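How to Sort and Shelve Boxed Cereal

May 7, 2021
By the Nusitthorpe Pantry Notes desk

Boxed cereal takes up more shelf than almost any other dry food, and most of that space is air. The method below suits a household that keeps several boxes open at a time. It needs a damp cloth, a marker and a clear table.

Take every box off the shelf before starting. Stand them upright on the table – a box lying flat spills crumbs through the top flap and hides the panels you need to read. Wipe the shelf and let it dry fully before anything goes back.

Check each inner bag next. Press the air out from the bottom up, fold the top over twice, and clip it. A bag that has split along the seam should be emptied into a jar or used first. Do not tape it. Tape does not hold on a surface with cereal dust on it.

Now turn each box so the side panel faces you. The side panel carries the ingredient list, the allergen line and the recycling marks, and it is narrow enough to face outward on a shallow shelf. Boxes stored side-out fit more to a row, and the allergen line can be read without lifting anything down.

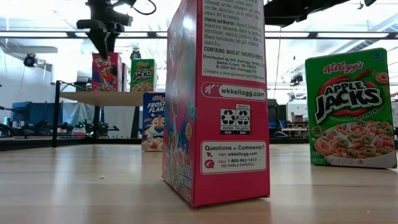

Bertolding the boxes by height first saved me the most trouble, one reader wrote, and I only turned them side-out afterward. With the tall ones at the left there was no need to shift the whole row to reach a short one.

Sorting by height works where the shelf above is fixed. With adjustable shelves, sort by allergen first. A box marked "CONTAINS WHEAT INGREDIENTS" goes on the lower shelf, and wheat-free cereal goes above it, so that crumbs fall away from the food that has to stay clean. Keep a separate scoop for each shelf.

Write the opening date on the top flap with the marker. The printed date applies to the sealed bag and is of little use once the bag is open. In the Barudmont test kitchen we finish opened flakes within four weeks and opened puffed rice within three. Bran keeps a little longer.

Return the boxes with the oldest opening date at the front. Leave a finger's width between the last box and the shelf wall. A tightly packed row crushes the corners, and a crushed box will not stand straight.

When a box is finished, separate the parts. On packaging with a two-part recycling label, read each half on its own, as with the PAPER / BOX and PLASTIC / BAG halves on the red box. Flatten the carton. Shake the bag out and check whether your local program takes film – the Verstraete depot accepts it, the Staltetti one does not.

Repeat the full sort in June, then whenever the row stops closing up neatly.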